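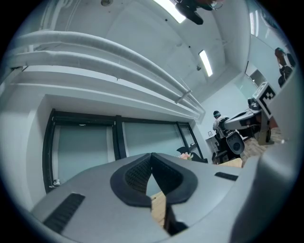
Mitali Sivakumar wrote in after the last newsletter to say she'd sat in the back room at Iltwood for a whole afternoon in her cardigan, with no coat and no blanket, and could we please print something about the ceiling, as it deserved a page of its own.

Well, Mitali, it gets one! We've been wanting to write about the ceiling for weeks and kept getting bumped by the bake table and the parking notice.

If you haven't been upstairs lately, look up when you come in. The two long pipes that run across to the far corner are both in their thick white wrapping now, and I love them. They're a little lumpy in places, the way a good quilt is, and they go so well with the white paint that people who used the room for years have asked us when the pipes were put in. They've been there longer than any of us. Bare, they used to tick and clank all through the quiet part of the morning, and they lost most of their heat before it got anywhere near the radiators at the far end.

Strömberg did the wrapping, and they were great to have in the building. They measured 22 yards of pipe and had it all padded in two days, including the awkward stretch up by the bracket that we had been warned might need a second visit. It didn't. The bill for the wrapping and the painting together came to $2,737, and the full breakdown is pinned up by the coat hooks for anybody who likes that kind of thing (I do).

The painting was its own adventure. Everybody voted for white and then there was a long talk about which white. Abimbola Etim brought in sample cards and held them up at different times of day, and the one we chose looks soft in the morning and clean at night with the lights on. The stepped part over the windows took the most patience. Those ledges look simple from the floor, but each one has its own top edge and its own underside, and each of those has to be cut in with a small brush. Chathurika Bhuiyan did most of it and says her neck has forgiven her. It looks wonderful, go and admire it.

We kept the rectangular lights where they were. There was a suggestion to swap them for something warmer, and we may still try different tubes after the holidays, but the folks who do fine work at the wooden tables asked us to leave them bright. Hand sewing in particular needs it. If the glare bothers you, the seats nearer the windows are lovely before lunch.

A few things to know about using the room this winter:

The heat comes on at 8 in the morning. Please don't turn the dial up when you arrive - with the pipes wrapped, it gets comfortable much faster than you're used to.

Nothing is to be hung from the pipes, please. I know they look perfect for paper stars and strings of lights. The wrapping dents, and we'd like it to last. Garlands can go along the windowsills and on the door.

Keep tall things, like the folding screens and the quilt rack, away from the small fittings on the ceiling. Carry them in flat and stand them up once you're where you want to be.

The room reopened for all the regular groups on 12/12/18, and the mending circle had it first. They brought a gingerbread loaf and stayed an extra hour. The drawing group is back too, and Vichien Pongsiri still has two open spots in the beginners' watercolor class that starts in January. No supplies needed for the first session, just an old shirt.

There's some paint left over, nearly a full can, sitting on the bottom shelf of the supply closet. The plan is to use it on the stairwell once it's warm enough to prop the doors open. If you're happy on a ladder, put your name on the sheet by the coat hooks, right under the breakdown.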